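Notebook, December – equipment budget, second pass 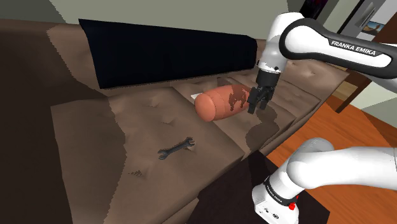
Budget line for the second arm is due before the break and I still don't believe the numbers. The Treltska quote came back at 3526 for the gripper package alone: fingers, flange, cable set, one year of support. No arm in that. Their rep keeps pointing at our simulation results as proof we need it. I went back through the sofa scene this afternoon and I'm not convinced. The sausage is a thick, smooth cylinder with the fingers coming straight down over its right end, and as far as I can see that tests the planner and the collision model. It says very little about which fingers to buy. The wrench lying flat on the left cushion is the more interesting object for purchasing, and we have no runs on it.

Sim totals so far: 100 attempts on the sausage, 22 thrown out for contact glitches at the cushion seams. I don't want those 22 quietly dropped from the request. If the cushion behaves that badly in software then the success rate we've been quoting upstairs is worth less than we say it is. Cushion stiffness is still the default value. Someone should squash a real cushion and measure it before we put a graph in front of anybody.

Other quotes:

Clikier – cheaper fingers, lead time 8 weeks, no answer yet on whether the pads can be bought separately. Asked twice.

Ursu – will lend a demo set but want it back in the original packing, and we pay carriage both ways. Worth doing if they'll put the loan period in writing.

Flasbridge – sent a brochure and no price. Leaving them out unless they ring back.

Things missing from the draft: spare pads, guarding, the floor fixing, somebody's time to do the install. The last request had none of these and we paid for them out of consumables until spring. Not doing that again.

My view for now is to ask for the Ursu loan and the spares, and hold the Treltska package until we've tried flat objects on soft surfaces. I know the argument that money not asked for this year won't be there next year. I've heard it every year, and there's a vision controller on the top shelf still in its box.

To do: wrench runs, same scene, same start pose. Log the failures separately this time. Ring Clikier about pads. Check whether carriage can go on the travel code – probably not.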